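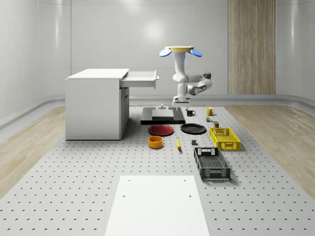 The Skumdale manipulation program has opened its second round of example gathering, carried out entirely in simulation. The task set covers ordinary kitchen and storage work, such as opening and closing a drawer, placing a mug on a plate and moving a banana into a crate. The yellow and black crates serve as separate targets, so every written instruction must name the color.

Each task is recorded by a trained operator at our Briltcombe office. The target for this round is 2,000 accepted episodes across 13 tasks. Object positions are changed before every episode – the cabinet stays where it is.

To date, 172 episodes have been set aside. Most were returned for unclear instructions, and the remainder for long pauses before the first grasp. Operators may record these again until the end of June.

Review is shared with Van Beek. Two reviewers read the instruction, watch the full episode and mark it independently. Where they differ, the episode goes to a third.

Accepted episodes are stored in Vuser with their instruction text and starting layout. Partner groups may request access through the program office. Requests are answered within 5 working days.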